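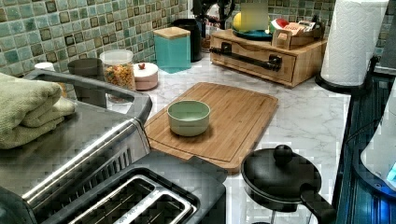 Les règles de cette section s'appliquent à tout poste de manipulation installé dans une cuisine réelle, quel que soit le bras utilisé. La zone de travail Midberg se limite à la planche à découper et à l'objet posé dessus, un petit bol vert pâle vide. Le grille-pain et la casserole noire à long manche sont déclarés comme obstacles fixes.

4.2 Délimitation de la zone

1. Posez la planche à plat, le bol dans sa moitié gauche.
2. Relevez la position des obstacles dans Linport.
3. Réglez la marge latérale à 50 mm et la vitesse maximale à 175 mm/s.

Attention : un manche qui dépasse compte comme une partie de l'obstacle. Mesurez jusqu'à son extrémité.

4. Comparez le plan de travail à la vue enregistrée avant chaque série. La serviette pliée, à gauche, doit figurer dans le relevé.
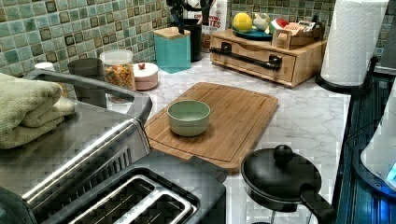 4.3 Mise en marche

1. Vérifiez que l'arrêt d'urgence reste à portée de main.
2. Lancez 2 cycles à vide, sans fermer la pince.

Remarque : tout objet déplacé impose un nouveau relevé (code 372).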